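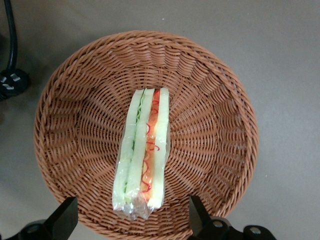 Setting up a wrapped-sandwich pick at the packing counter

These steps are for counter staff at Zaltdale who are taking over a packing station from the Grileck integrators. You need the station tablet, a wicker basket and one wrapped sandwich.

1. Place the basket flat on the gray tabletop, under the wrist camera. Put one sandwich on the basket floor, cut face up, with the gathered end of the wrap toward the gripper.

2. Open the fingers fully and jog the arm down until both fingertips are level with the rim. Save this as the approach point.

3. Set the closing force to 5 newtons. Clear film shines under overhead light and the camera can misread its edge, so teach the grip on the bread and leave the bunched tail alone.

4. Run 60 trial picks at half speed. Log each drop and each torn wrap separately. With more than 2 drops, go back to step 3.

5. Have a second person sign the log before you switch to full speed.

Changes to the shift

Packers no longer load baskets by hand between orders. The job is now checking wraps, clearing stops and refilling – mostly standing work, with more time at the tablet. Beca Eynon keeps the stop log on mornings and Ynyr Wogan on evenings. Anyone who clears a stop enters their own initials, including on Sunday.

Fault code 142 means the fingers closed without contact. Press Hold, reseat the sandwich and resume from the approach point.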